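How I Pack a Week of Road Snacks Without Ending Up With a Bag of Crumbs

Every November we drive up to Dultusmont to see my husband's side of the family, and every November I used to hand back a steady stream of chips until everybody felt gross by lunchtime. I've been doing it a better way for a few years now, and enough of you asked after my last post that I'm finally writing the whole thing down.

Get a drink, this one runs long!

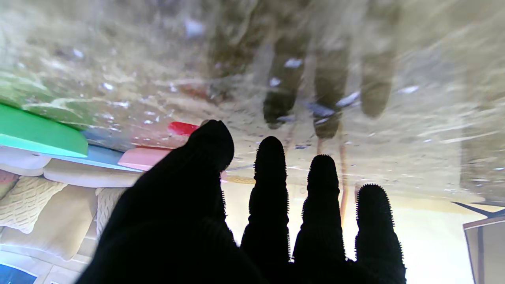
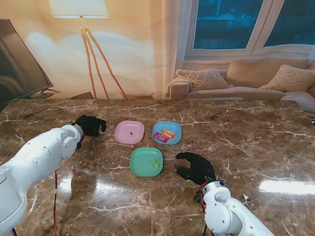

The whole method starts with sorting, and you do it the night before you buy anything. I go through the pantry and pull out whatever is already open or close to its date, and I put it in three groups: salty, sweet, and real food (meaning anything with protein in it). I like to give each group its own spot so I can see which one is getting out of hand. Little square plates like the pink, blue and green ones are perfect for the sweet stuff, where I go one step further and split it by type, so candy bars get a plate to themselves and the small round green things get another. It sounds fussy, I know, but it takes maybe two minutes and it's how I found out we owned four open bags of pretzels.

What you'll need

A soft cooler, the kind that squashes down when it's half empty
One lidded box per person, all the same size
Sandwich bags, or those silicone ones if you're better at washing them than I am
Masking tape and a marker
Two ice packs
A damp washcloth in a zip bag (trust me)

Step 1: Count your stops, then your snacks

I used to plan by the hour and it never worked. Now I look at the route and mark where we'll stop for gas and bathrooms. Our drive has 5 stops if the weather behaves, and everybody gets one salty thing and one real-food thing per stretch. Sweets come out once in the morning and once in the afternoon. Write it on a strip of tape and stick it to the cooler lid, so whoever is in the passenger seat can be in charge and you can just drive.

Step 2: Make the real food first

Do this while you still have energy. I boil eggs, peel them and roll them in a bit of salt. I slice cheese thicker than I would at home, because thin slices get sweaty and stick together. Turkey roll-ups hold up well if you spread the cream cheese all the way to the edge, and it works like glue. Skip tomatoes. Skip anything with a dressing. I once packed a pasta salad and I'm still finding little spirals under the back seat.

For fruit, grapes and clementines are the winners. Apples are fine if you slice them, hold the slices back together in their apple shape and put a rubber band around the whole thing. They hardly brown at all that way!

Step 3: Pack the boxes in layers

Heavy and cold goes on the bottom, crunchy goes on top. I put a folded paper towel between the two layers, and it doubles as a napkin later. Leave a little headroom so the lid isn't pressing on the crackers. If you've got a kid who hates foods touching, silicone muffin cups are great for making little rooms inside the box.

Names go on the end of the box, where you can read them when they're stacked in the cooler. I wrote them on the lids for a whole year before my brother-in-law Lorcan Egan watched me lift out every single box to find mine and asked why I was doing that. Fair question, Lorcan.

Step 4: Handle the sweets separately

Keep candy out of the personal boxes. Once it's in there, it's gone before you've left the driveway, and then there's a long, whiny gap until dinner. I use one small container that lives up front with me. Wrapped things travel best. Chocolate is okay in cold weather as long as it isn't sitting by the heater vent, and in summer I'd leave it home altogether and bring sour gummies or hard candy instead.

Small pieces get portioned into bags ahead of time. Passing an open bag around a moving car is asking for trouble, and if you have toddlers, leave out the hard round stuff completely and save candy for when you're parked.

Step 5: Load the car in the right order

The cooler goes in last, somewhere you can reach it without unbuckling. Ours sits on the floor behind the passenger seat. The trash bag hangs off the headrest, and I line it with a second one so I can yank the full bag at a gas station and carry on.

Give yourself 20 minutes for this part in the morning. Fill water bottles last, and only about two thirds full for the little ones.

A few things I get asked

Can you pack the boxes the night before? Yes, all except the crackers and anything else crunchy. Those go in right before you leave.

What about the drive home? I pack a second bag of dry stuff and don't let anyone see it. Then I buy cheese and fruit at the grocery store in town before we head back.

Do the kids complain about the candy schedule? Oh, constantly. But they've stopped asking me what time it is every ten minutes, because now they ask how far it is to the next stop, and Grandma's old printed map has been keeping them busy with that one.

Next up I'm going to do hot lunches in a thermos, once I've worked out how to keep the noodles from drinking all the soup.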